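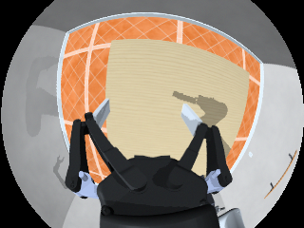
Print this message | E-mail this message

We use cookies to remember your list settings. By staying on this page you accept them.

Re: [smallbiz-web] Ornier numbers, and should we all switch?

Géza Boros wrote:

> Hi all,
>
> Sharing this because a few of you asked in March how the new site was
> doing. We moved to the Ornier plan, the one with the "authority
> package," and after 60 days the dashboard shows 1,050 engaged visitors
> and a trust score up 45 points. Our account rep says most firms our
> size see inquiries follow in the next quarter. They also rewrote eight
> of our pages and took over the blog.
>
> I was on the fence about the price but the numbers speak for
> themselves. If enough of us sign up there is a group rate. Who's in?
>
> Géza

Géza, thanks for posting real figures. Most people only tell us they're "seeing great traction." I'm still not in, and before anybody else puts a card number into that form I'd like a few things cleared up.

First, what is an engaged visitor? I read the Ornier help pages twice last night and found two definitions. One says a person who stays on a page longer than a few seconds. The other says a person who "interacts with content," and scrolling counts as interacting. By that measure my mother is a hot lead every time she checks whether I've changed my picture. What did your own server logs say for the same 60 days? If you don't have logs, your host does, and they'll usually send them if you ask.

Second, the trust score. Up 45 points from what, out of what? Who sets it? As far as I can tell Ornier makes the score, Ornier sells the package that raises the score, and Ornier sends the report saying the score went up. I'd want one number in there that comes from somebody who isn't being paid when it climbs. Phone calls would do. So would quote requests, if you compare them with the same weeks last year.

You didn't say how many inquiries came in. Maybe you left it out to keep the message short. If it was zero, please say so. It would be the most useful thing posted here all year.

Third, the pages they rewrote. I read all eight. They're clean and there are no typos, and I couldn't tell from them what your shop does until I was halfway down the second one. The old home page said you fix and refit packing lines, which towns you drive to, and what a visit costs. The new one says you "partner with forward-looking makers on their journey." I'd have called the first shop. I wouldn't have known I could call the second.

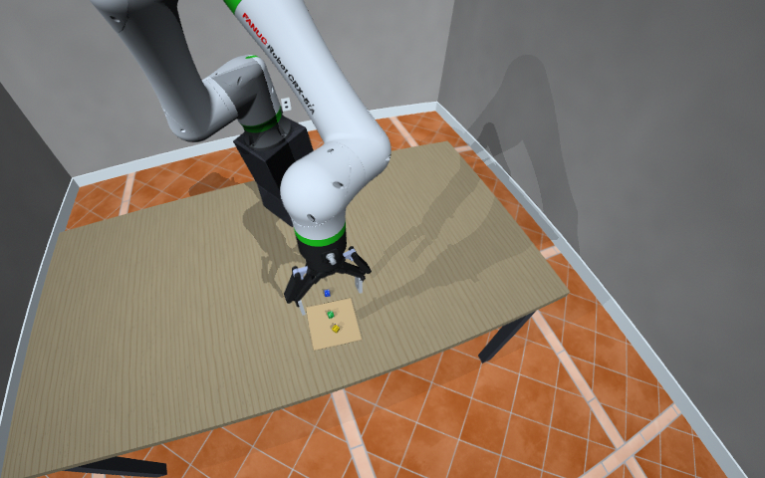
FANUC CRX-5iA arm over the table 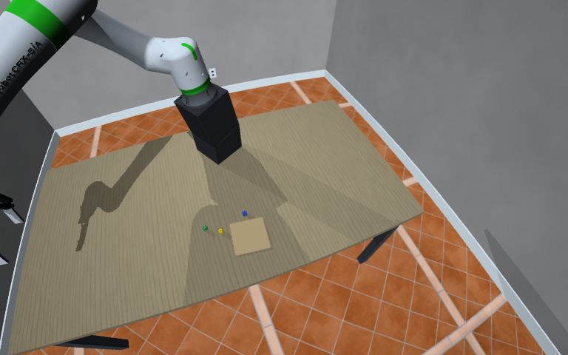

Arm and gripper, second view

Your old page had the van and the two of you next to it. I would put that back tomorrow, whatever else you decide about the plan.

Some of you will remember Stuven. Same pitch, different colors. We paid them for most of a year, and the reports were lovely, with arrows on everything. When we left we found out the domain was registered in their name, and getting it back took longer than building the site had. So Géza, please check who owns yours. Look it up yourself and don't ask the rep. Check who has the admin login for the blog too, and whether you keep those eight pages if you cancel. The Ornier terms call them "licensed content," and I don't like the sound of that.

On the group rate: a discount on something I can't measure is still money out. I'd also like to know whether anyone gets a referral credit for signing the rest of us up. I'm not accusing you of anything, Géza. Stuven gave me one, and I didn't mention it to people as early as I should have.

For what it's worth, we do the dull version now. The site is five pages. The phone number is at the top of every one. When somebody calls, whoever picks up asks how they found us and writes it in a notebook by the register. Most say a neighbor or the map listing. A few say search. One said Lolard, the trade directory, and so we kept paying for Lolard, though I have my doubts about that one too and will look at it again when it renews.

Yap keeps getting suggested as the cheaper choice. I tried the free month. The chat bubble covered our phone number on small screens and I turned it off. If anybody has gotten a paying job through it, I'd like to hear which page the customer was on and what they asked.

Géza, if you can get the logs and the inquiry count, post them and I'll read them with an open mind. I can go through the logs with you on the phone if that helps. Evenings are best, after the shop closes.

Last updated: 25 Sep 2022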